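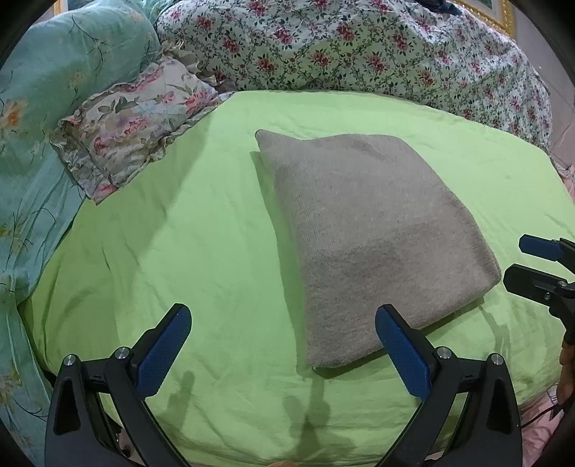 **Folding knitwear for storage: notes from the linen and clothing group**

The May session dealt with jumpers and cardigans, which account for most of the questions sent in over the winter. What follows is the method as agreed, with corrections to the sheet issued last September. Please discard the old sheet, as the sleeve instructions on it were printed in the wrong order.

**Surface**

A made bed is adequate and is usually better than a table for adult sizes. Pull the fitted sheet tight and push the duvet and pillows to the back, so that the working area is flat and at least twice the width of the garment. A plain sheet in a strong colour is useful with grey, navy and black knits. The outline is easier to judge and a sleeve that has slipped out of line shows at once. Lime green against a grey jumper is very clear. White is acceptable. Patterned sheets are harder to work on.

**Method**

1. Lay the garment face down and smooth it from the centre outwards with the flat of the hand. Do not pull at the hem or cuffs.
2. Bring one side in to a line running down from the middle of the shoulder. Lay the sleeve straight down along the folded side, parallel to it.
3. Repeat on the other side. The sleeves should lie next to each other. If they overlap, the bundle will be thicker in the middle and will tip when stacked.
4. Fold the hem up by a third, then fold again to meet the neckline.
5. Turn the bundle over and tuck any loose edge under.

The finished shape will not be a true rectangle. Knitted fabric is wider at the shoulder fold than at the hem, and a slight taper with rounded corners is normal. There is no benefit in forcing the corners square. On fine rib the side edge tends to curl under along the fold, and this can be left alone.

Jahangir Uddin asked whether rib should be folded along the rib or across it. Both occur in the method above and neither causes harm. Creases come from weight and time, so the height of the stack matters more than the direction of the fold.

**Checking before storage**

Look over each garment in daylight once folded, as the flat face is easier to inspect than the open garment. A darker patch on a grey knit may be a mark, or it may be the pile lying in a different direction. Brush it lightly with a dry hand. If the patch changes, it is pile. If it does not, unfold the garment and wash it before it goes away. Marks left over a summer are difficult to remove, and food marks attract moth.

**Stacking**

Heaviest at the bottom, no more than five to a pile. Nele Hamann measured the shelves in the Sarmiento wardrobes used in the upstairs rooms at Presimthorpe. The wide shelf is 82 cm across and takes two piles of adult jumpers with a gap between. The narrow one takes a single pile. Boxes should be cotton or card. Vacuum bags are not recommended for wool, as the fibre loses its loft and recovers slowly.

Jouko Laaksonen weighed his own grey sweater at 345 g and asks that members weigh a few of theirs, so that the guidance on stacking can be given by weight. Kitchen scales are sufficient. Figures should be for dry garments.

**Points raised**

Mizanur Sikder prefers rolling, on the grounds that a drawer can then be searched without lifting anything. The group had no objection for cotton and thin acrylic. For heavier wool, rolling takes more depth than most drawers provide and stretches the outer layer.

Hanging was discussed briefly. Shoulders drop on anything of moderate weight, and padded hangers only delay this. Cardigans worn weekly may be hung over the bar of a trouser hanger, folded lengthways at the underarm.

Kasun Jayawardena has a quantity of cedar blocks left over. They need sanding once a year to keep their scent and should not be relied on as the only measure against moth.

**Next session**

Fitted sheets and pillowcases, including those with ruffled edges, which do not lie flat under the present method. Members are asked to bring one fitted sheet each, any size. Corrections to these notes should reach Nele by 10th May.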